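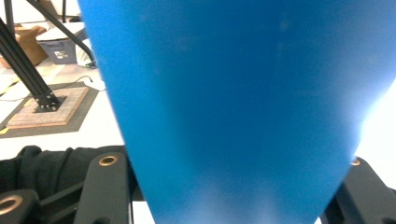
**发件人:** Nazma Mondal
**日期:** 5/7/19
**收件:** Sondholm 阳台种植邮件组
**主题:** Re: 番茄苗叶子卷了

Dinesh,先回你,等下要出门,写得急。

> Dinesh Roy 写道:
>
> 我那批番茄,1月在室内播的,现在下面的叶子往里卷,颜色倒还绿。水两天浇一次,盆是18厘米的。Jamila 说是缺镁,我看着不太像。要不要先喷点什么?
> 另外 Harkari 那个土还有人在用吗,袋子又涨价了。

先别喷。下面老叶卷、颜色正常,多半是水和温差的事,我去年也这样,没管它,照样结果。缺镁是叶脉间发黄,你说还绿,那就不像。

盆太小了!18厘米撑不到夏天,换大的,起码翻一倍。换盆的时侯埋深一点,茎埋进去会长根。底下两片卷得厉害的摘掉就行。

浇水别按天数,手指插进土里,干了再浇,一次浇透。

土:Harkari 我不买了,结块。现在用 Magagula 的椰糠掺堆肥,一袋80升,够4个大盆,还剩一点点。Chaminda 好像有另外的配方,Chaminda 你在的话说一下比例?上次那封我找不到了。

还有,换苗的事,我多出来几棵樱桃番茄和一棵茄子,谁要直接回信,别回全组,上次邮箱都炸了。罗勒没了,被蛞蝓吃光,气死。

Nimal 问的遮阳网我周未再量,先不订。

Nazma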